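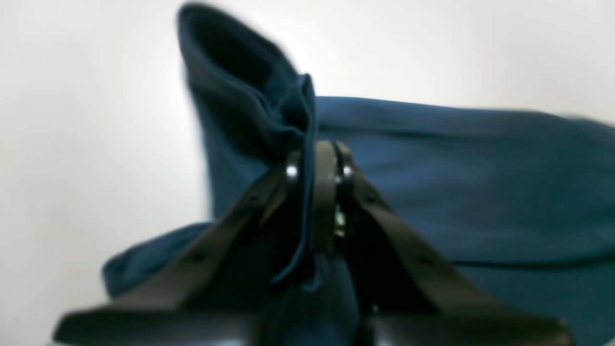

tilewright_k wrote:
Disagree with the last two posts. Self-leveling compound over the old adhesive is not the problem by itself. The problem is which adhesive. If it is cutback (black, brittle, smells like tar when warmed) then most levelers need a specific primer, and the data sheet will name it. If it is the tan carpet glue, it has to come off, period. It stays soft and the leveler will shear off it.

oakhollow wrote:
It's tan. Scraped a patch by the back door and it came up in strings.

tilewright_k wrote:
Then scrape. Floor scraper with a long handle, new blades, change them often. Do not use a solvent remover if you plan to pour over it. The residue goes into the concrete and the primer won't bond.

basement_rat wrote:
I'd go a step further and rent a grinder with a shroud and a vacuum. 38 square yards by hand is a miserable job. Have the glue tested for asbestos before you grind anything, and the old tile too if there is any under it.

mudbed wrote:
Grinding soft glue just smears it and loads up the cup wheel. Seen it many times. Scrape first, then grind what's left. Those are two steps and you can't skip the first one.

basement_rat wrote:
Depends on the wheel. PCD segments cut soft glue fine. Diamond segments load up, agreed.

mudbed wrote:
OK, with PCD, yes. Most rental counters hand you the diamond wheel unless you ask.

oakhollow wrote:
Thanks. To answer the earlier question, the slab is out 10 mm from the hall door to the low corner. The plank I bought is the Kedero click vinyl and the instructions want it a lot flatter than that. I have the Varatton leveler already, seven bags. Is that enough?

tilewright_k wrote:
Can't say from the high and low points alone. You need the average depth. Lay out a grid, shoot it with a laser, write the depth on the slab with a pencil at each point, average them, multiply by the area. Then use the coverage figure printed on the bag. Buy extra. Running out in the middle of a pour leaves a cold joint you will see through vinyl.

De Haan fan wrote:
Or skip the pour and put down a floating subfloor panel. I used the De Haan ones in a room with a dip and shimmed them. No mixing, no primer, done in a weekend.

mudbed wrote:
Shimmed panels under click vinyl is asking for broken locking tabs. The panels flex between the shims.

De Haan fan wrote:
Three years and no broken tabs here.

mudbed wrote:
How deep was the dip?

De Haan fan wrote:
Less than his. Fair point. But it was a guest room, so it doesn't get much traffic either.

oakhollow wrote:
Prefer to pour. Is a moisture test needed? The house is old and the slab has never looked damp.

basement_rat wrote:
Yes. Looks mean nothing with a slab that had carpet on it. Tape down plastic for a first check, then do a proper in-slab RH test if you see any darkening. A contractor quoted my neighbor 3,000 to tear out a floor that failed from moisture.

tilewright_k wrote:
The plastic test only catches bad cases. I'd go straight to RH probes. The Drinau primer has its moisture limit in the data sheet — check your reading against that and against the limit for the vinyl, and go by the lower of the two.

oakhollow wrote:
Ordering the probes tonight. Will post the grid readings once the glue is off.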